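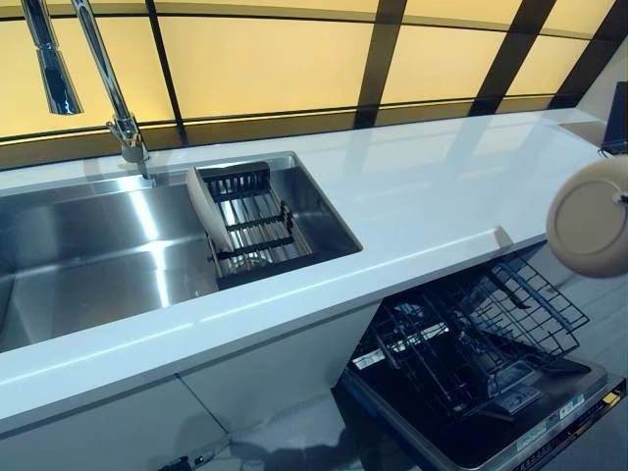 The woman who reads the water meters in Fledcombe has been doing the round for 14 years, and she still does part of it on foot. The newer houses out toward Lindbridge send their numbers in by radio. The older streets have meters in the ground under iron lids, and somebody has to lift them.

"People think I'm selling something," she said when we met at the bus shelter on the Fitstead road. "I have the vest and the badge, and they still talk to me through the door."

She carries a hooked bar, a flashlight and a sponge on a stick. The sponge is for wiping the glass. In November the pits fill with leaves and she wears two pairs of gloves. Spiders don't bother her. Wasps do.

On a good day she gets through almost 100 meters. Her best street has 29, all on the same side of the road, and takes her less than an hour. Her worst is the lane behind the old dairy, where the lids were paved over and dug out again at different heights.

Most of the complaints she hears are about leaks. "It's the toilet — it's nearly always the toilet," she said. "They tell me they've looked at every faucet in the house. I ask them to put food coloring in the tank and wait a while. Then they call and say the bowl went blue."

One bill last year was high enough that she went back to read the meter a second time. The number was right. A pipe to a garden shed had split underground, and the owner, who is 92, had been pleased with how green that corner of the lawn was.

The last of the old meters are due to be replaced, though she hasn't been given a date. She has been offered a desk job in the Fitstead office and hasn't made up her mind.

"I'd miss the walking," she said. "I wouldn't miss the lane."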